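## What We Throw Away, and When We Get Round to It

Our group picked litter in the shared study room for the September project, mainly because we all use the room and we'd all moaned about it. The question was simple enough: do people clear up more if the bin is right next to where they sit?

We wanted a proper survey as well, but the online form (I built it in Juvero, never again) only got 18 replies, and three of those were blank. So most of this report comes from going in and looking, which I liked better anyway!

### What we did

For the first half the bin stayed by the door, where it's always lived. For the second half we moved it over to the big table. Every evening one of us wrote down what had been left lying about and what had made it into the bin, then tidied up ready for the morning. We logged 133 items altogether. Wrappers won by miles, then tissues, then drinks cartons, and a lot of those came from the Custar shop downstairs.

### What we found

Moving the bin did help with small stuff. Tissues and scrunched-up paper nearly vanished from the tabletop. Bags and snack packets were another story – people seem to put them down "for later", in case there's something left inside, and then forget them. I do it too, so I can't be too smug about this. 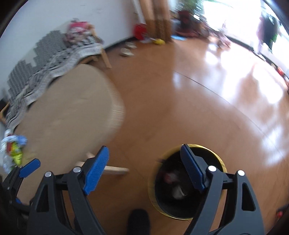

*Fig. 1: Bin beside the table, with a plastic bag or wrapper and a bright yellow-green packet still on top.*

The round bin is a nice size for a couple of people but it fills up fast in exam weeks. We'd like to try a bigger one, and a second one just for plastic, as everything currently goes in together.

### If we did it again

I'd agree on what counts as one item before starting. We had a long argument over whether a bag with two packets in it is one or three, and my early notes don't match the later ones.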